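Clothing Room list
Subject: Re: hangers, tags and the rack
From: Ese Nwachukwu
Date: 2/5/18

Florêncio, answers to your questions are below your message. I'm copying the whole list, as Afshin and Wellington asked me nearly the same things last month.

Florêncio Vieira wrote:
> Hi all,
> I have the Tallia bins sorted down to the last two and I want to start
> hanging. Before I do, three things.
> 1. Which hangers are we using? There is a bag of wire ones and a bag of
> white plastic ones in the closet.
> 2. Where does the tag go? Last time some were on the sleeve and some were
> on the collar and the people at the desk complained.
> 3. Do shirt jackets count as shirts or as jackets? I have a lot of them
> and they are priced differently.
> Also the rack leans. Is it supposed to?
> Florêncio

1. White plastic. The wire ones leave points in the shoulders of anything heavier than a T-shirt, and they tangle when you slide them. Please give the wire ones to the dry cleaner on Athanasiadis Street, who takes them back. If you run out of plastic, stop and write to me. We paid for 354 of them in November and they should not be gone yet.

2. Near the collar, at the center. Not on the sleeve, not through a buttonhole, and not on the care label, which people want to read. Go through the seam and never through the cloth itself. Afshin put a hole in a good linen shirt that way and we had to mark it down to $2.
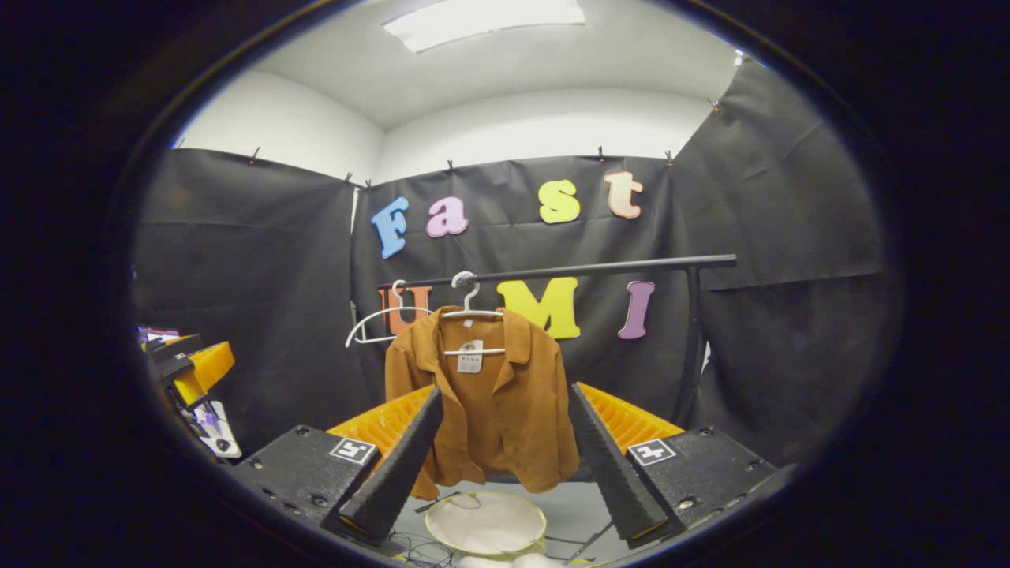 Mustard-brown shirt jacket on a white plastic hanger, tag near the collar.

The tag on that one is where I want all of them. When the clothes are pushed together on the bar, a person can part them with one hand and find the price without taking anything off. It also saves the desk from turning every sleeve inside out.

Leave an empty hanger next to a piece if you expect to pair it with something. I do this with sets, so that the trousers or the skirt can go up beside the top when they come back from mending. If the empty one is still empty at the end of the day, put it back in the bag.

3. Jackets. Ehsan and I went back and forth on this. The rule we settled on is that if you would wear it over another shirt, and it has a collar and opens down the front, it goes with the jackets. Flannel shirts are still shirts, even the thick ones. If the fabric is thin enough to see your hand through, it is a shirt no matter how it is cut. Anything you can't decide, hang it at the end of the bar and I will look at it.

On folds: don't iron. Shake the piece out, hang it, straighten the collar with your fingers and leave it overnight. Most of the bin creases drop out by themselves. The steamer is for wool coats and for things going to the Kastcombe sale, and it needs descaling before anybody uses it again.

As for the rack, no, it is not supposed to lean. Check the collar where the bar meets the upright. There is a screw there that works loose and needs a 3 mm hex key. The key should be in the drawer with the scissors. Please don't tape it. Somebody taped the old Clistitz rack and the whole bar came down with the winter coats on it.

The last two Tallia bins are mostly children's things, I think. Those go on the small hangers, and I only have 62 of those, so fold the pajamas and put them on the shelf.

Wellington, do you still have the tag gun? The spare one jams after every few tags and I would like yours back before we start on the coats.

Ese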